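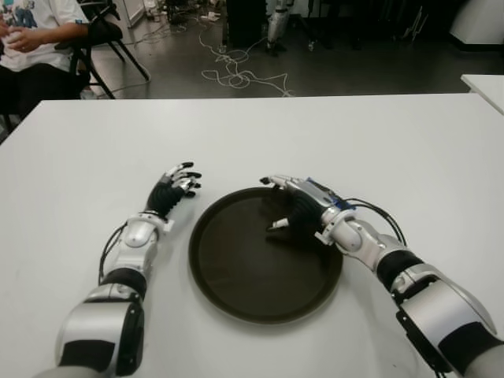 dry_creek_lookout: Before anyone tells you to buy the paid version, open the dot and read the pixel size. It changes how much of that map you should believe.

Trikar shows a satellite fire dot by my house and there is no fire

Posted in Satellite Maps and Imagery
Viewed 839 times

hillside_doubter

I live on the slope above Hodurmont, elevation 2,288 feet, mostly dry grass and scrub oak. Last Saturday at 1:40 in the afternoon the Trikar app sent me an alert with a red dot on the map. It said "thermal anomaly detected by satellite" and the dot was 2,100 feet from my back door by the app's own ruler. I drove over there. Grass, a fence, a water tank. No smoke, no burned patch, no smell of anything.

The same dot came back twice the next week, not in quite the same place. I put Plelteo on my phone to compare and it shows nothing on any of those days. So one of them is wrong, and I'd like to know which before summer. I've read that these satellites can pick up a fire the size of a living room from hundreds of miles up. If so, how can one put a fire in an empty field? I'm starting to think the dots are there to sell the "premium alerts" plan.

Settings are default. I haven't paid for anything.

dry_creek_lookout

You're right to be suspicious of the app but I don't think the satellite made it up. The dot is the center of a pixel, and that's all it is. Tap it and scroll down past the ad. If it says 1,000 meters, the sensor saw one square that big (more than half a mile on a side) and decided something in it was hotter than the land next to it. It can't tell you where in the square. Trikar draws a small neat dot, and people read it as an address.

From the middle of a square that size to a corner is over 2,300 feet. So your back door could be inside the same pixel, and so could whatever set it off. Pixels also get stretched when the satellite passes off to one side, so the real patch may be wider than the label says. And the grid doesn't land on the same ground each pass, which would explain why your dot wanders.

What else is in that half mile? Things that have fooled these maps where I live: a metal roof in full sun, a gas flare, a bare gravel pit in the afternoon, a big row of solar panels at the wrong angle. Look at the time on each dot. If they're all early afternoon and never at night, I'd bet on sun and not fire. A real fire usually shows up on the night passes too, if it lasts that long.

The living room claim is the best case. Dark, clear sky, very hot flame, satellite straight overhead. I wouldn't plan around it.

Plelteo showing nothing doesn't prove much either. Some apps drop the low confidence points before you ever see them. There's usually a confidence line under the pixel size - what does yours say?

mapfan_west

i had this, uninstall and reinstall fixed it. also turn off battery saver

hillside_doubter

Reinstalled, the old dots are still there, so no.

Pixel size does say 1,000 meters. Confidence is "low" on two of them and "nominal" on the other. All three are between 1 and 2 p.m. Juhász has a storage yard down the hill with three long metal sheds, and on the map the yard sits inside the square if I draw it the way you describe. I don't love that I had to draw it myself.

valley_wx_skeptic

Sheds sound likely, but "low" doesn't mean "false" and I'd be careful about filtering them all out. Small grass fires come in as low confidence all the time, and thin smoke or cloud can hide one completely. There can also be hours between passes, so a grass fire can start and be a problem before any satellite goes over. Trikar's alert wording hides that. I don't know how long Trikar takes to put a detection on the map, and I couldn't find it stated anywhere in their help pages.

I keep the dots on and the alerts off. For anything urgent I use the county's phone alerts, and if I see smoke I call it in without looking at an app first.

As for premium, I paid for a month in February. Same dots, bigger icons. There is a filter for night passes only, but you can get the same thing by reading the times.

hillside_doubter

Alerts off, then. I'll check the night passes for a couple of weeks and post if one shows up after dark.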